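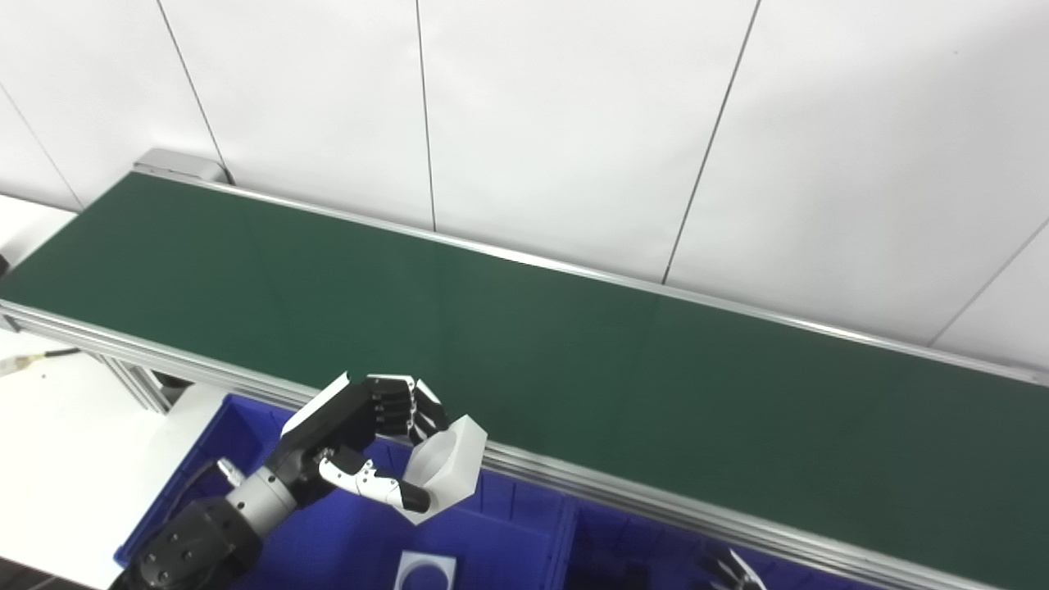
Kianoush Fallahi schrieb mir zu meinem letzten Beitrag, er halte eine Abnahmeliste für einen Greifplatz so lange für wertlos, wie darin das Wort »sicher« vorkommt. »Sicher gegriffen, sicher abgelegt, sicher gestoppt. Jeder hakt das ab und jeder meint etwas anderes. Schreib hin, was man sehen oder messen kann, oder lass die Zeile weg.«

Er hat recht, und ich habe die Liste überarbeitet. Sie heißt intern immer noch Brusodex, nach dem Ordner, in dem sie liegt. Von den ursprünglichen 100 Zeilen sind 47 geblieben. Der Rest war doppelt, nicht prüfbar oder stand ohnehin in der Betriebsanleitung. Ein paar Punkte, nach denen ich öfter gefragt werde, schreibe ich auf, ohne Anspruch auf Vollständigkeit. Eine Risikobeurteilung ersetzt das alles nicht. Wer eine Anlage in Betrieb nimmt, braucht sie trotzdem, und zwar vorher.

Begriffe

Wir unterscheiden jetzt drei Zustände: Halt, Stopp und Aus. Halt bedeutet, dass der Arm steht und unter Regelung bleibt. Bei Stopp hat eine Schutzfunktion ausgelöst, die Quittierung erfolgt von Hand und mit Blick auf den Platz. Aus heißt energielos und gegen Wiedereinschalten gesichert. In den alten Protokollen stand für alle drei Fälle »angehalten«. Damit kann hinterher niemand etwas anfangen, vor allem nicht die nächste Schicht.

Bei Händen mit mehreren Fingern kommt noch etwas dazu: Was macht die Hand, wenn der Arm stoppt? Bei einem einfachen Backengreifer ist die Antwort meist schnell gefunden. Bei einer Fingerhand muss sie für jeden Zustand einzeln festgelegt werden, also ob sie hält, öffnet oder nachgibt. Unsere Regel lautet: Beim Halt bleibt die Griffkraft bestehen. Beim Stopp ebenfalls, solange niemand mit dem Finger dazwischen ist. Beim Aus gehen wir davon aus, dass das Teil fällt, und richten den Platz darunter entsprechend ein. Ob es dann wirklich fällt, hängt von der Hand ab und gehört ins Protokoll.

Förderband und Arm

Das Band hat einen eigenen Antrieb und bei uns lange auch eine eigene Logik gehabt. In Troratberg war der Stopp des Arms nicht mit dem Band verknüpft. Aufgefallen ist das bei einer Begehung im April, bei der ich eigentlich nur die Beschriftung der Schalter kontrollieren wollte. Seitdem steht als erste Zeile im Abschnitt Band: Stopp am Arm auslösen, Band beobachten, Ergebnis eintragen. Zweite Zeile: Stopp am Band auslösen, Arm beobachten. Man glaubt nicht, wie oft nur eine Richtung geprüft wird.

Weitere Zeilen aus dem Abschnitt:

Einzugsstellen an beiden Umlenkungen abgedeckt, Abdeckung nur mit Werkzeug lösbar.
Bandgeschwindigkeit für den Einrichtbetrieb getrennt hinterlegt.
Wiederanlauf nur nach Quittierung, kein selbsttätiger Anlauf nach Spannungswiederkehr.
Leitungen am Arm über den ganzen Weg geführt, einmal langsam durch alle Endlagen gefahren und dabei angesehen.
Behälter am Platz stehen auf einer markierten Position. Fehlt die Markierung, ist der Punkt offen.

Die Sache mit den Behältern klingt kleinlich. Ein verschobener Behälter ist aber der häufigste Grund, aus dem bei uns jemand während des Betriebs in den Arbeitsraum greift. Die Markierung kostet einen Streifen Klebeband.

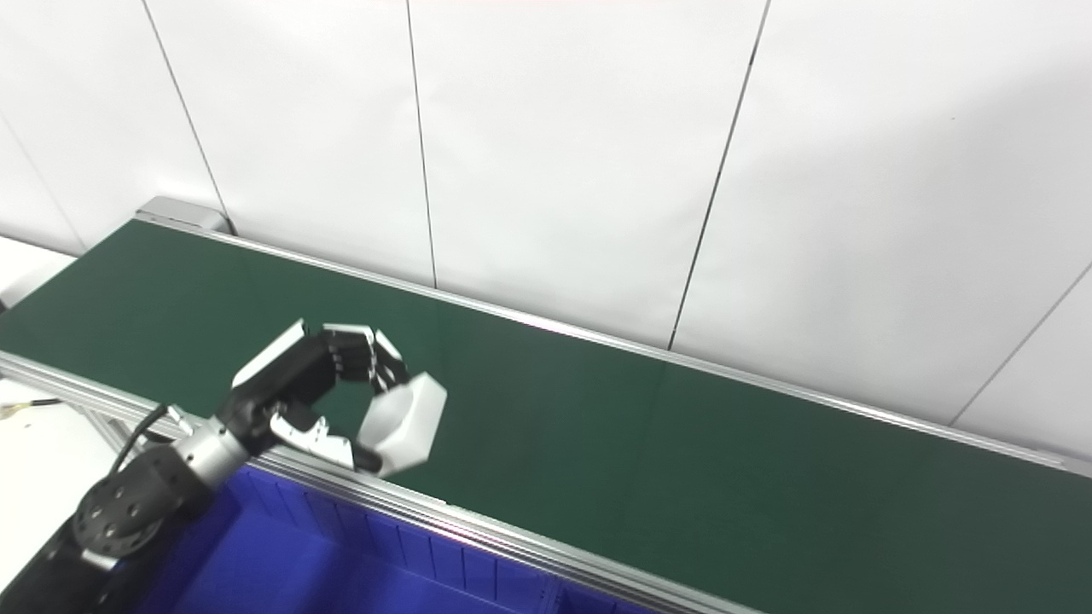
Wie oft muss die Liste durchgegangen werden? Vollständig bei der ersten Abnahme und nach jeder Änderung an Hand, Band oder Steuerung, sonst nach festem Plan. Bei uns ist das alle 1000 Betriebsstunden. Die kurze Fassung mit den Stopp-Prüfungen kommt zu jedem Schichtbeginn dran und passt auf eine halbe Seite.

Als Änderung zählt auch neue Software. Darüber haben wir mit Vanhove lange diskutiert. Deren Standpunkt war, eine andere Griffstrategie sei nur ein Parameter. Ich sehe das anders: Wenn die Finger anders schließen, ändern sich Kräfte und Quetschstellen, und dann wird neu gemessen. Wir haben uns darauf geeinigt, dass jede Version eine Nummer bekommt und die Nummer im Protokoll steht. Stimmt sie nicht mit der laufenden Version überein, gilt die Prüfung als nicht gemacht.

Zum Protokoll selbst

Jede Zeile hat drei Felder: Ergebnis, Name, Bemerkung. »In Ordnung« ist als Bemerkung nicht zugelassen, ein leeres Feld schon. Messwerte werden als Messwerte eingetragen und nicht als Haken. Wer eine Zeile überspringt, schreibt »nicht geprüft« hin. Das ist keine Schande und hilft dem Nächsten mehr als ein geratener Haken.

Geprüft wird zu zweit. Eine Person bedient, die andere steht am Stopp-Taster und macht sonst nichts. In Pronthorpe haben sie das zuerst für übertrieben gehalten und es dann übernommen, allerdings nur für die vollständige Prüfung. Bei der kurzen Fassung arbeiten sie weiterhin allein. Ich würde es anders machen, kann den Aufwand aber verstehen.

Offen ist noch der Abschnitt zur Fernbedienung. Solange jemand die Hand aus der Ferne führt, muss klar sein, wer am Platz die Freigabe hat, und im Moment steht dazu ein einziger Satz in der Liste: Freigabe nur vor Ort. Kianoush will mir dafür einen Entwurf schicken, ich trage die Änderungen dann hier nach.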